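FOR IMMEDIATE RELEASE

Vindonley College students complete two-arm shelf stocking project

VINDONLEY, Tuesday, June 6, 2023 – Students in the applied automation program at Vindonley College have finished the build and data-gathering stages of Filix, a two-arm robot cell for studying how small retail and household items are picked up from a table and placed on a shelf. The cell will be shown at the college's open lab day and will stay in service for next year's class.

The project was carried out by a team of 6 students over two terms under the supervision of Dilek Ekinci, who teaches the program's capstone course. Students were responsible for the mounting frame, cable routing, control software and the written test procedure. The arms were bought as kits and assembled in the program's own lab.

"The assignment was to handle ordinary items at ordinary spacing," said Ekinci. "Boxes lean, packages fold and bottles tip. Students had to write a procedure that allowed for that and then follow it the same way every time."

Each run begins with a set layout of items on the table and shelves. An operator guides the arms through the task while joint positions, gripper positions and video are recorded to a common clock. A run is kept only if the log is complete. The team recorded roughly 1,000 runs between December and the end of the winter term. A further 103 runs were set aside as a test set and will not be used for training.
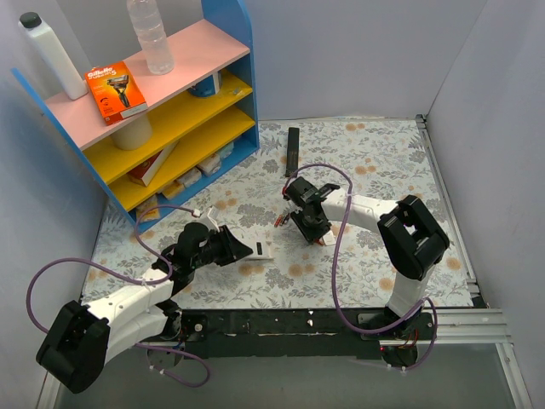

The Filix cell, with both arms over the patterned table covering and the stocking shelf at upper left.

The work area is enclosed by plain gray walls. Table coverings are changed on a schedule so that software trained on the recordings does not come to depend on one background. Items on the shelf are changed as well, and include bottles, boxes and small soft packages.

Cable routing took more time than planned. In the first version, the cables were tied close to the arm links and limited travel at the wrist. The team moved to longer free loops and retied them near the bases. The change added two weeks to the schedule and is described in the project report, along with the revised tie positions.

Morenike Wike, the student lead for software, said the largest share of her group's effort went into checking recordings.

"We wrote the checking tool before we wrote anything else," said Wike. "It compares the time stamps on every stream and flags gaps. If a run was flagged, we deleted it and did it over that day, while the layout was still on the sheet."

Next year's class will use the recordings to train a control model for the placing step and compare it with a scripted baseline. The comparison will cover 3 item groups: rigid boxes, bottles and soft packages. Results will be reported for each group separately. The present team has not tested unattended operation, and the cell will continue to be run with an operator at the stop switch.

Parts for the frame were supplied at cost by Barta, a local machine shop. Prosent, an alumni-owned software firm, provided storage for the recordings and reviewed the log format.

The project report, wiring drawings and checking tool are available to other college and secondary school programs on request. Programs asking for the recordings should state how much storage they have and whether they need all of the video streams.

About the program
The applied automation program at Vindonley College is a two-year diploma covering controls, machine wiring, programming and safety practice. Capstone projects are completed in the second year.

Media contact
Dilek Ekinci, Applied Automation, Vindonley College

– 30 –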